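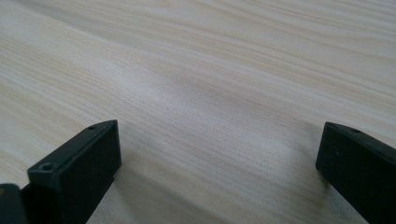 Attachment 1: tabletop, glossy area in the middle

Ticket 557
Product: Ina table, light wood top
Opened by: Idun Wikström
Handled by: Gert Mthembu, Nordin customer support
Status: Closed
Opened: May 18, 2022

Issue as reported
The middle of my tabletop is shinier than the rest. It shows most when light comes across it from the window. In that area the grain looks washed out, and toward one side of the table the lines are much clearer. The top feels flat. There are no rings or scratches that I can find. The table was delivered in December and has been oiled once since, with the Tedow oil that came in the box. I wipe it down every evening with a damp cloth and dish soap. Is this wear, and does it need to be sanded?

Reply, Gert Mthembu
Hello Idun, thanks for the photo. I can see the soft sheen in the center and that the grain is harder to make out there. The tighter grain lines are part of the wood and are not a fault. A photo won't tell us if the sheen is on the surface or if it is only the light, so please try the following before any sanding.

Step 1. Look at the same spot from the opposite side of the table with the lamp off. If the shine moves with you, note that.
Step 2. Wipe the whole top with a cloth wrung out in plain lukewarm water. No soap. Dry it with a second cloth.
Step 3. Leave it overnight and run your palm from the edge to the middle. Tell me if the middle feels slick or sticky.
Step 4. Put one drop of water on the middle and one near the edge. Wait 3 minutes, wipe both off and compare.

Customer update
Did all four. The shine moves a little but doesn't go away. The middle feels slick, not sticky. The drop near the edge left a faint dark spot that dried out later. The drop in the middle stayed on top and left nothing.

Reply, Gert Mthembu
I checked with Maj-Britt Ljungberg in finishing. Her reading is extra oil that was left to dry on the surface in the middle, with the edges on the thin side. Dish soap may be adding a film as well. She does not want it sanded at this stage.

Please rub the middle with a white non-scratch pad and a very small amount of the same oil, always along the grain. Wipe off everything you can after ten minutes, then go over it again with a clean dry cloth. Lay the used cloths out flat outdoors to dry, away from anything that can burn, and don't leave them bunched up. They can catch fire on their own. After two days, give the full top one thin coat and wipe it off the same way. Skip the soap for daily cleaning.

Customer update
Done. The slick feel is gone and the top is close to even. I can still find the spot if I crouch down and look for it, but I can live with that. Please close.

Resolution
Oil residue on surface, removed by customer. No replacement part sent. Care sheet 41 emailed.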